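The ferry to Iltirero ran twice a day in summer and once a day from November on. She missed it by five minutes and had to wait in the shed at Woltcombe with her bag between her feet.

The man at the ticket window told her the next boat was in the morning. He said the room over the bakery was 60 for the night, breakfast included. She asked if there was anything cheaper. He said there was the bench.

She took the bench. It was dry, and the heater stayed on until ten. She had her mother's letter in her coat and she read it again, the part about the house and the part about the roof. The roof would cost 1775 to fix. Her mother had underlined the number twice and then asked how work was going.
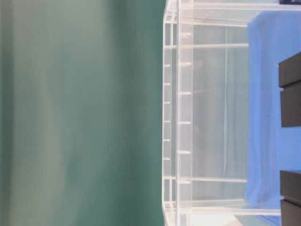
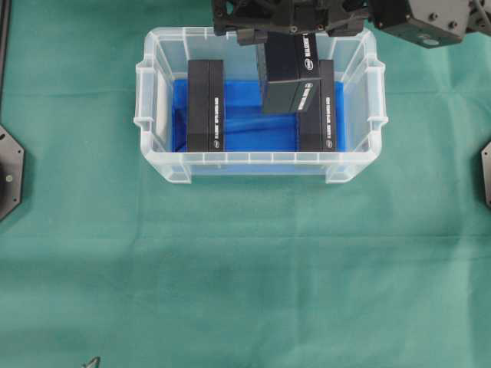

*Clear plastic against green; black boxes and a bin in the second picture.*

At six the ticket man came back with coffee in a jar. He did not say anything about the bench. He asked who she had over there, and she said it was only her mother now, up on the Tirnetia road.

"The house with the bad roof," he said.

"You can see it from here?"

"From the boat you can."

She paid for her ticket and he gave her the change in small coins. The boat came in late and low in the water. She stood at the rail the whole way, though it was cold, and looked for the house. When the hill came up out of the fog she found it quickly. There was a blue tarp over one end, and somebody had already put a ladder against the wall.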